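Home Storage Basics, Handout 6: The Compartment Box
Evening course, Skiluvport Community Workshop
Notes prepared by Ignacio Henríquez, with corrections from Aiman Liew

Please read these notes before you come to the practice hour. Last time several people asked me why we spend a whole session on such a small box. My answer is that most of the small things we lose at home are lost because they have no fixed place, and a box with compartments is the cheapest way to give them one.

1. What we mean by a compartment box

A compartment box (also called an organizer box) has a base, a lid on a hinge, and thin walls inside which divide the base into cells. In some boxes the walls can be taken out. In others they are one piece with the base. Check this before you buy, the label does not always say it clearly.

For this course I prefer a translucent box. With a translucent lid you can check what is inside without opening, and after some weeks you know the cells by heart. Fikri Nasution prefers solid colors because they look more tidy on a shelf. Both are possible, but with a solid lid you must write a label.

2. Preparing the table

Work on a light, plain surface. A white board or a white sheet on top of the table is very good, small dark screws can be seen on it at once. Put the box in the middle of the table with the latch side toward you, so that the lid opens away from your hands. Keep the lid closed until you have decided what goes inside. 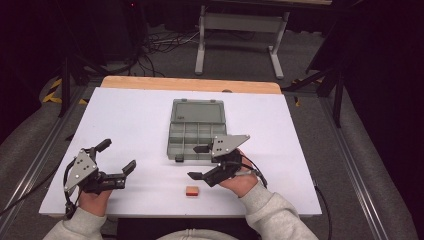

Take out only the things you are going to sort now. A beginner often empties a full drawer on the table, and after this there is no space for the box. My rule is one handful at a time - no more. In November one group sorted a tin with 493 buttons and screws, and they finished only because they kept this rule.

Large pieces go first. An eraser, a small block, a roll of tape: these decide which cell must stay wide. If a piece does not lie flat in the cell, the lid will press on it and the latch will open by itself in your bag.

3. Opening the box

Open the latches one after the other, then lift the lid. Let it go all the way back until it lies flat on the table. A lid which stands half open will fall on your fingers, and it also makes a shadow on the back row. 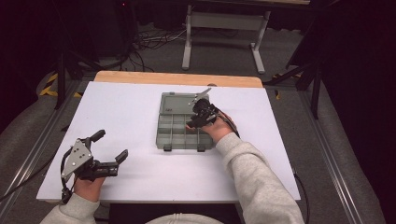
Now look at the empty cells and make a plan. I draw the grid on paper and write one word in each cell. Afiq Ismail does it with small sticky notes which he can move, and I think his way is better for people who change their mind. Some advice for the plan:

- Things you use every day go in the front row, near the latches.
- Things of the same family should be neighbors (nails next to screws, thread next to needles).
- Leave one cell free. You will need it sooner than you expect.
- Do not put anything with liquid or glue in the same box as paper.

4. Filling

Begin with the back row and come forward. In this order your sleeve does not pass over cells which are already full. Hold the piece just over its cell, look once at your plan, and then let it go from a low height. Small pieces dropped from high jump over the wall into the next cell.

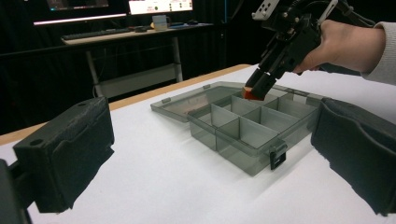
Figure 3. A small orange-red block held over the back-left compartment.

When a cell is around two-thirds full, stop. You must still be able to put two fingers inside and take one piece out. If you have more pieces than this, use a second cell or a second box.

5. Closing and labels

Close the lid slowly and listen for the latch. Turn the box a little to the side. If you hear pieces moving from one cell to another, the lid does not touch the walls, and this box is better for bigger things.

Write the label on the lid in one corner, in small letters. Khairul Sinaga also writes the month when the box was filled, and I have started to do the same.

Homework

Choose one drawer at home. Sort one handful into a box with at least 6 cells and bring your grid drawing to the next session. If you have no box, an egg carton is fine.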